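Unit 4: Bins, trays and containers for mixed goods
Course handout, Storage and Handling, November intake
Course tutor: Rebecca Testa

Read this before the workshop session. Bring it with you, along with the wear sheet from Unit 3. The workshop starts at 9.15 and the stores are locked by noon, so the practical part has to be finished before then.

1. Flat-sided and slope-sided bins

A flat-sided bin has walls that meet the floor at a right angle. It holds more for the same outside size and it stacks neatly on a pallet. The drawback is in the corners. Small items settle there and are awkward to get out, and soft items get pushed into the angle and stay there.

A slope-sided bin has one or more walls that lean outwards, or a separate sloping panel fitted between the wall and the floor. Items placed on the slope tend to slide towards the middle. You lose some volume. The bins in the Starnau store lose more than the ones we used to have, and this is a regular complaint from the people who fill them.

Whether an item slides depends on the angle, the surface of the slope, and the item. A hard plastic object on smooth paint moves easily. A folded cloth on the same slope may stay where it was put. If the paint is worn through, the behaviour can change again, and it is worth testing with the goods you have in hand.

2. Painted metal and how it wears

Painted metal bins wear in a fairly regular order. Scratches come first, usually near the top edges, from goods and tools going in and out. Next the slopes lose their paint. The floor wears in patches, most of all where things are set down again and again.

For the wear sheet, use these terms and no others:

Scratch: a line in the paint. Note the direction.
Rub: a pale area where the finish has been polished or thinned.
Speckling: paint missing in small irregular spots, with paint left between them.
Streak: a narrow mark running down a wall or slope. Note the colour. Do not write "rust" unless you have checked it by hand.
Smudge: a dark mark with no clear edge.

Last year several sheets came back with "damaged" written across the whole page. That cannot be marked. Say which surface and which term.

Scratches and rubs alone are not grounds for taking a bin out of use. Sharp edges are. So is any flaking that leaves bits on the goods, and this applies above all to textiles.

3. Soft and rigid items in one bin

The Skutlow exercise uses bins with both kinds of item in them. Soft items have no fixed outline. A cloth dropped in a bin can cover three times the floor it needs when folded, and it will hide anything small underneath. Lift it before you record the bin as checked.

Rigid items keep their shape but can stand, lean or lie. Record which. An item standing on end near a wall takes up little floor and is easily knocked over. An item with a deep recess should be looked into as well as looked at, as small parts collect in recesses.

Where a bin holds only a few items, leave space between them. Where it is full, put rigid items in first and soft ones on top. Crescencio Villaseñor will go through the exceptions in the workshop. He has strong views on gloves.

4. Sizes used in this course

The standard training bin is 600 mm across at the floor. Loads of up to 57 kg are allowed on the lower rack, and the upper rack is for empty bins only. Write the bin number at the top of each sheet. The numbers on the Teshome rack have been repainted, and bin 3765 is now on the left.

5. Colour

Grey bins are common in stores and show bright goods well. Orange and blue are easy to find against grey. Grey or black goods in a grey bin are harder, particularly on a floor that already has dark smudges. Shiny worn metal also gives reflections, often in a thin line along a crease. Move your head before deciding that a bright line is an object.

6. For the workshop

Complete one wear sheet per pair, covering the far wall, the slope and the floor separately. List the contents as soft or rigid and give the position of each. Then write two or three sentences on whether the bin is fit for textiles.

Hand the sheets in at the Droltano desk. Reading for Unit 5 is the section on lids and covers, pages as given in the course list.
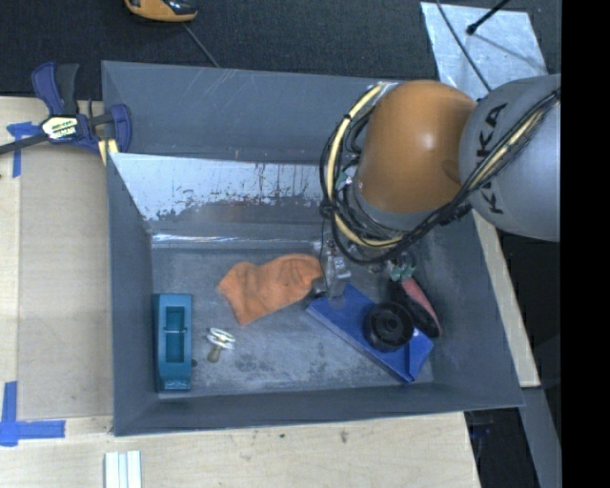
Fig. 1. Painted metal bin with a worn slope, holding an orange cloth and a teal-blue rigid item.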